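FOR IMMEDIATE RELEASE

Kallura Asks the Country to Look in the Back of the Cupboard

Annual pantry survey finds a lot of paprika, very little of it recent

GRURGATE, November – Kallura, the home storage company, today released its yearly report on what people keep in their kitchens and why they won't throw it out. The company surveyed 3,045 households this fall. Of those, 1,380 admitted to owning at least one spice older than their current couch.

The report, titled "Best Before," covers dry goods, canned goods and a category that respondents kept writing in by hand, "things from my mother-in-law." Kallura has added a chapter for it.

Among the findings: 88 percent of households own a bag of lentils. Most described the lentils as "for soup." Very few could recall the soup. Cream of tartar was the item people were least able to explain, followed by a second, unopened cream of tartar. 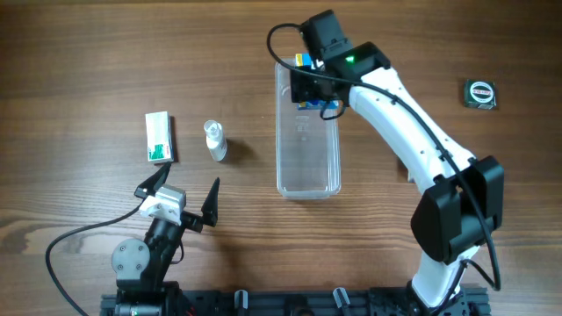
Kallura's Clear Out month begins now and runs up to the holidays, when the cupboards fill again with gift tins and flavored popcorn. Households that sign up get a printed shelf plan, a roll of date labels and a short letter giving them permission to let go of the fondue kit. The letter was the most requested part of last year's mailing. Several people asked for it on heavier paper so it could be framed.

The program is open to residents of Grurgate and Nastelbridge. Unopened food still within its date can be dropped off at either of the 2 Brabec grocery stores taking part, from 9 a.m. to 6 p.m., at the table next to the carts. Brabec asks that donors check the date before leaving home. It also asks that donors stop bringing the water chestnuts back in.

Opened packages, home canning and anything with a handwritten label reading "flour?" can't be accepted.

The full report is free and can be picked up at participating stores or requested by mail. It runs longer than last year's, mainly on account of the mustard.

About Kallura
Kallura makes bins, jars and shelf risers for kitchens of ordinary size. The company is based in Grurgate, where its own break room scored below the survey average and is being dealt with.

Media contact: Kallura Press Office, Grurgate. Review copies of the report and shelf plan available on request.

###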